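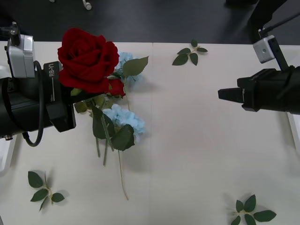 Artificial flowers

Artificial flowers are copies of real flowers made for decoration, for wearing, and for all sorts of places where a fresh bunch would be a pain to keep alive. People also call them silk flowers, faux flowers or permanent botanicals (that last one is mostly a trade word, and I've never heard a customer say it with a straight face). I've been making, buying and dusting the things for 26 years, so I'll try to keep this article to the facts, but fair warning, I have opinions!

Names

"Silk flowers" is the name most people in the United States use, even though very few of the flowers sold under it have any silk in them. Most are polyester. The name hung around from the days when good ones really were cut from silk, and shops kept it. "Faux" is what you see on price tags when the price has gone up. I just say fake flowers, and my mother says "those."

History

People have been making flowers out of other stuff for a very long time. Ancient Egypt had flowers made from linen and thin shavings of horn, and the Romans made wreaths with gold and silver leaves. In China, silk flowers were worn in the hair at court, and the craft spread from there to Japan and Korea. Italy picked up the making of silk flowers in the Middle Ages, and France followed and got very, very good at it. By the 1800s Paris was full of small workshops, each with its own specialty, and a person might spend a whole working life on violets or leaves.

The Victorians went wild for them. They had flowers under glass domes, flowers on hats, flowers of wax and shell and feathers and even human hair. I own one hair wreath and I keep it in the hallway, as it gives my guests the creeps in the dining room.

Plastic came in during the 20th century, and Hong Kong turned out huge amounts of it after World War II. If you remember stiff, shiny roses with a visible seam down the stem, you remember that era. Polyester took over later and most factory production moved to mainland China, where it still is.

Materials

Polyester is the everyday choice. It holds a crease, takes dye well and doesn't mind being shipped squashed in a box. Petals cut from it can fray, so the fabric gets stiffened first, in the old days with gelatin or starch.

Real silk is softer and lets light through in a way I have never seen polyester manage. It's also expensive, it spots if you breathe on it, and it's mostly used now for hats, bridal work and costume.

Latex and foam flowers are sold as "real touch." They feel cool and a little rubbery, like an actual petal does. Tulips and orchids come out beautifully this way. Roses are hit or miss.

Paper, mainly crepe paper, has a big following among people who make their own. It stretches, so you can cup a petal with your thumbs, and it costs next to nothing. Keep it out of the bathroom.

Then there's wax, glass, beads, wood shavings, clay, and whatever else somebody had in the drawer.

How they are made

The hand method hasn't changed much. Fabric is stiffened, stacked and cut with a steel die in the shape of the petal. The petals are dyed, often with a darker center and paler edge. After that comes shaping, where a heated metal ball or blade is pressed into each petal on a soft pad to give it a curve or a vein. The pieces are put together around a wire from the middle out, and the wire is wrapped in tape or thin paper. Factories use molds and machine presses for the shaping, but an awful lot of the putting together is still done by people's fingers.

I learned on a set of old irons from Dufour, a small supply house that has since closed, and I still reach for those ahead of my newer ones. The handles are charred. My first rose took me a whole afternoon and looked like a cabbage.

Uses

Homes and weddings are the obvious ones. Hotels, restaurants, store windows and movie sets use them by the truckload. Cemeteries are a big market too, though plenty of them have rules about what can be left and for how long, so check before you buy. Hospitals sometimes allow them in wards where fresh flowers aren't welcome. Milliners and costume shops still want the small, fine stuff.

Collections

The best public display I've been to is the flower room at the Jaltosberg craft museum, which listed 2,248 pieces in its catalog when I visited in May. Most of them are hat trimmings, still on their cards, and the poppies alone are worth the trip. The Drarkico sample books are there as well, page after page of leaves in every green you can think of. Go early, the room is tiny.

Cleaning and care

Dust is the enemy. For polyester I use a soft paintbrush or a hair dryer on the cool setting. A quick swish in lukewarm water with a drop of dish soap is fine for most plastic ones, but test a leaf first, as cheap dye runs. Never wash real silk or paper. Sun fades everything, and reds go before anything else (mine by the kitchen window are now a sort of salmon).

To store them, stand the stems up in a tall box with tissue between the heads. I use 3 long Datier boxes, which are sold for gift wrap and fit a full-length stem nicely. If petals do get crushed, a bit of steam brings most of them back.

See also: dried flowers, millinery, pressed flowers, wreaths

Last updated 13/08/2018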